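Forums > Home & Garden > Floors and Tile

Search this community Go Clear

Planning a tile layout before I commit?

tudholm_porch
I'm redoing my back entry with the big square Bellora tiles and I'm scared of ending up with a skinny sliver at the door. The room isn't square (old house, of course). Do I start from the middle or from the doorway? And is chalk okay? Mine keeps rubbing off under my knees.

Last updated December 6, 2022

gritty_kneepads
Skip the chalk and do a mock-up! I roll out brown paper and lay the whole thing out in blue painter's tape, full size. 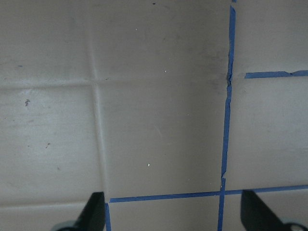
Find the center of the room both ways and work outward. If the cut pieces at the door come out less than half a tile, slide everything over by half a tile and check again. I did my Van Acker slate this way in February and moved the lines 5 times before I liked them, which beats pulling up tile, believe me. Leave room for the grout joints too, I forgot them the first time and the far wall was way off.
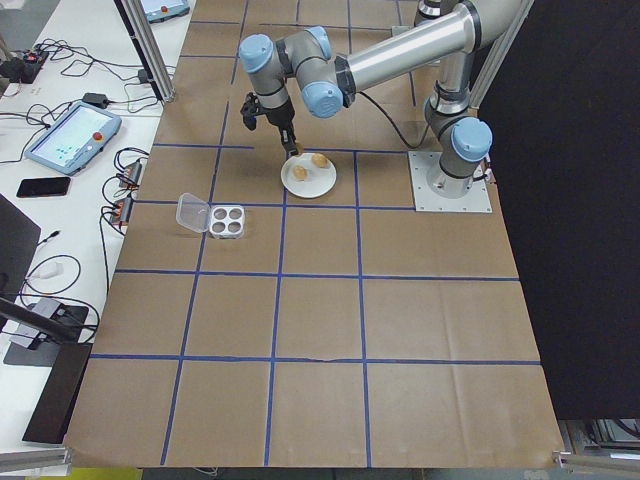
Oh, and take your tape up slowly, at a low angle, or it brings the paper with it. Then snap your real lines on the floor and go over them with a marker so they stay put.

cillwood_dan
just start at the door with a full tile, thats what people see. mine has been down for years and its fine

mudroom_again
Sort of agree with the door thing, but check the opposite wall first. Mine had a cut so thin it cracked. I'd do the paper.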